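Tidy-up and table-laying people wanted - Pillell, Garell site

We need people for short sessions putting small everyday things away on a big cloth-covered table. Cups, balls, toys, that sort of thing. No experience needed, just steady hands and a bit of patience.

What you'd do - pick up, sort, put back, start again. Some rounds are one object only, some are a whole heap. You work at your own pace, standing mostly. Stools avaliable if you ask.

Pay is £58 a session, paid the same week. Sessions run 80 minutes with a break in the middle. We have 24 places and would like them filled by the end of the month.

You should be 18 or over, ok with repeating the same job, and able to get to the Garell building (bus stops right outside, parking is a pain). Left-handers very welcome, we're short. Plain sleeves please, no dangly bracelets.

To apply send a couple of lines to the Wisura desk - name, which days suit, left or right handed. No CV. If you did the December round you can come again, just say so.

Room is on the first floor, lift is working agian. Tea and squash provided, bring your own lunch.

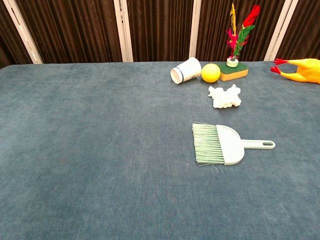 Replies go out in the order we get them, so sooner is better. If you can't make your slot ring the desk the day before and we'll try to swap you.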